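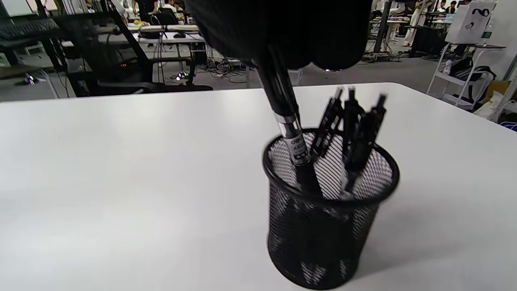 Gaetano Caputo wrote:
Gel is fine if you write slowly. I don't. I went back to ballpoint for the ledger in May and I have had no smears since.

inkdrawer55 wrote:
Fair, but the original question was about paper, so let me get back to that. I keep a daily log for a small repair shop. The owner wants it on paper, one book per year, and the books have to stay readable for a long time. We used Kilto books until the shop stopped carrying them. Now I have to pick between Postlow and Brokel. The Postlow is cheaper and lies flat. The Brokel has thicker pages but the spine fights you for the first month. Has anyone filled one of either all the way to the end?

marlpit wrote:
I've filled two Brokels. The spine gives up fighting by page 40 or so. The pages are good. You can write on both sides with almost anything and not see it from the back.

My complaint is the ruling. The lines are too far apart for a log. I lose three or four entries per page compared with my old book.

inkdrawer55 wrote:
How many pages in the big one?

marlpit wrote:
600. They are numbered, which matters to me more than the paper does. If you have to say "see March, page 112" you want the number printed and not in your own handwriting.

tallyho_b wrote:
I'm going to disagree on Brokel. Mine started dropping pages from the back before I got there. It sat on a counter and got opened maybe ten times a day. A log book should survive that. I moved to Postlow and it has held up, although the cover looks terrible.

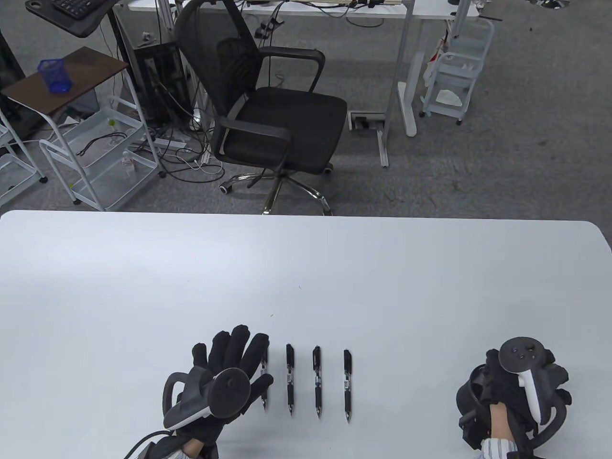
The other thing with Postlow is that the paper likes a plain black ballpoint and not much else. Anything wet feathers. I keep the same kind of black pen for every entry so the book looks the same all the way through, and I throw out a pen as soon as it starts to skip. I don't use blue at all. The copier at my work handles it badly.

marlpit wrote:
Did you write to Brokel about the pages? They replaced a friend's.

tallyho_b wrote:
No. A replacement blank book doesn't help when the entries are in the broken one. I glued it.

Gaetano Caputo wrote:
Postlow user here too. Mine is up to entry 1,369 and the binding is tight. I number entries and don't bother with page numbers, so the missing page numbers never bothered me.

I would not glue a log book if there is any chance someone will need it for a dispute. It looks like pages were taken out and put back.

tallyho_b wrote:
It's a record of water softener deliveries. I'll risk it.

quillback wrote:
Has anyone tried the Guo one? The green cloth cover, sewn binding. I've only seen it in a shop and didn't want to pay the price without asking.

marlpit wrote:
I have one for personal use. Very nice paper, narrow ruling, sewn properly. No page numbers. It costs roughly double what I paid for the Brokel, so I wouldn't buy it for a shop unless the owner is paying.

inkdrawer55 wrote:
The owner is paying, but he will ask why. I'm going to order one Postlow and run it for a month next to the last of the Kilto. If it lies flat on the bench with greasy hands holding it down, that's good enough for me. Thanks, all. Still interested if anyone knows where to get leftover Kilto stock.

quillback wrote:
There was a box of them at the stationer near me before the summer. I'll look when I'm over there and message you.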